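Unit 4: Choosing a hand-held gripper kit

Stustisdale College, Automation for Technicians
Handout to accompany the second lecture. Bring it to the practical.

What the unit covers

Last time we dealt with fixed grippers on a cell. This unit looks at a hand-held gripper sold as a kit, the Gadov, supplied to us by Clillow. You hold it, you do the job with it, and a camera on the tool records what the fingers do. The recordings are later used to train an arm. We are interested in the kit as a purchase: what you get for the money, what it does well, and what you would have to add.

What is in the kit

The handle and the two-finger head come assembled. The finger pads come separately and are screwed on. There is a camera mount, a charging lead, a hex key and a printed guide. The camera is extra, and so is the software licence after the first year. The price quoted to the college was 2,390 pounds for one kit with camera. A spare pair of pads is 113 pounds, which the class last year thought steep.

Points to check before buying

Pads. Look at how they are fixed and how long it takes to change them. Ours took longer than the guide says, mostly because the screws are small and easy to drop.

Opening. Measure the widest gap between the pads yourself. Sellers often quote the travel of the mechanism, and the usable gap is smaller once the pads are on.

Weight. The full kit with camera weighs 777 grams on our scales. That is fine for ten minutes and tiring after an hour. Plan sessions with breaks.

View. The camera must see both pads and the thing being picked up. If one pad hides the object at the moment of closing, the recording is of little use.

Spares. Ask what can be bought singly. Clillow sells pads and screws, but a worn pivot means sending the whole head back to Brunton.

The bench task

The task for the practical is a plain one: approach a household item on the table, close on it, shift it and let go. Start with the fingers wide open and come in level. A power strip makes a good test piece — it is long and low, and the cable pulls on one end as you move it. Use it unplugged at all times.
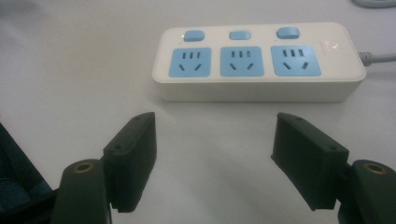
Fig. 1. Gripper open in front of a three-outlet power strip, with the gap between the pads roughly in line with the middle outlet.

Note the position of the pads relative to the front edge of the strip. Decide before you move whether you will grip across the body or at one end, and write down which you chose.

For your report

Give the kit a mark out of ten for each of the points above and say how you arrived at it. Add a paragraph on whether you would buy one kit with spare pads or two kits without. Reports go in the tray outside the workshop and marks will be returned in September.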